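Película vinílica Messina Poltness para bancadas: ensaio de aplicação e uso

Avaliação publicada em 1/23/26

A Messina é a linha de revestimentos autoadesivos com padrão de mármore da Poltness, vendida em rolo e destinada a tampos, bancadas e prateleiras de interior. O rolo ensaiado foi comprado em loja, a preço de tabela, no acabamento acetinado. Aplicámos o material em dois suportes: um tampo de aglomerado melamínico e uma prateleira de MDF com primário. A versão brilhante não foi avaliada.

Preparação do suporte

O fabricante pede superfície limpa, seca e desengordurada. No aglomerado bastou álcool isopropílico e pano sem pelo. O MDF exigiu lixagem com grão fino e remoção cuidadosa do pó. Qualquer partícula superior a um grão de sal fica marcada na face, defeito que o padrão disfarça nas zonas com veios e denuncia nas zonas brancas. Juntas abertas e furos de parafuso devem ser betumados antes, pois a película acompanha o relevo ao fim de poucos dias.

Padrão e impressão

O desenho simula mármore branco com veios cinzentos e castanhos. A definição da impressão é boa à distância normal de uso. A menos de um palmo nota-se a trama, sobretudo nas transições suaves entre o branco e o cinzento. A repetição longitudinal do motivo é suficientemente longa para não incomodar num tampo pequeno. Numa bancada corrida convém inverter um dos panos. 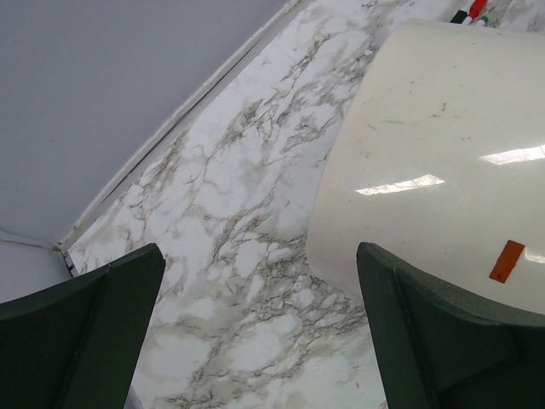 O alinhamento entre panos é o ponto fraco do produto. As margens do rolo não trazem marcas de registo e o motivo não fecha de um lado para o outro. Quem precisar de emenda tem de sobrepor, cortar as duas camadas com lâmina nova e aceitar uma linha visível sob luz rasante. A Groltel, concorrente direta na mesma gama de preço, imprime marcas de registo no papel protetor, solução simples que a Poltness faria bem em copiar.

Aplicação

O papel protetor tem quadrícula no verso, legível e direita. O corte com x-ato e régua metálica é limpo. O adesivo é reposicionável nos primeiros minutos e a película admite ser levantada duas vezes sem alongamento percetível; à terceira, o canto começou a enrolar. As bolhas saem com espátula de feltro, do centro para fora. A espátula rígida incluída na embalagem risca o acabamento e não deve ser usada diretamente sobre a face.

Nas arestas vivas é necessário calor. Com soprador regulado para o mínimo, a película dobra bem em raios superiores a 5 mm. Abaixo disso, a cor esbate no vinco e aparece uma linha clara. Nos cantos exteriores recomenda-se corte em V e reforço com primário de contacto. Usámos o Jolerura, em camada fina, sem reação com o adesivo de origem.

Ensaios de uso

Mantivemos os dois suportes em serviço durante 37 dias. Resultados por agente:

Café, chá e vinho tinto: sem mancha após limpeza húmida.
Curcuma em pasta: mancha amarela ténue, ainda presente no fim do ensaio.
Marcador permanente: removido com álcool, com ligeira perda de acetinado.
Detergente neutro diluído: sem efeito.
Esfregão abrasivo: risco imediato, irreversível.
Recipiente a 100 °C pousado sem base: marca circular e descolamento local.

A resistência ao calor é insuficiente para uso junto à placa de cozinha. A resistência ao risco é aceitável para secretárias, mesas de apoio e bancadas de trabalho leve. O arrasto de objetos metálicos deixa traços cinzentos que saem, na maioria dos casos, com borracha branca.

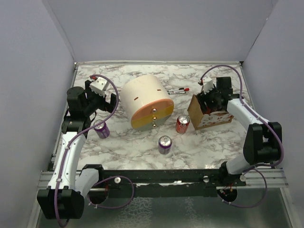 Tampo com padrão de mármore branco e cinzento e, pousada de lado, uma lata roxa e prateada.

Remoção

Retirámos uma faixa do aglomerado no fim do período. Puxada a frio, a película rasgou em dois pontos. Aquecida, saiu inteira e deixou resíduo apenas ao longo da aresta, eliminado com álcool. No MDF, a remoção levantou parte do primário, pelo que neste suporte a aplicação deve ser considerada definitiva.

Preço

Pagámos 23 euros pelo rolo. Houve desperdício considerável no tampo, devido ao acerto do motivo.

Pontos positivos: impressão convincente, adesivo tolerante, boa resistência a líquidos correntes.
Pontos negativos: ausência de marcas de registo, espátula inadequada, fraco comportamento ao calor.

Recomendada para superfícies sem emendas e afastadas de fontes de calor. Para bancadas de cozinha em L, a Groltel continua a ser mais fácil de alinhar.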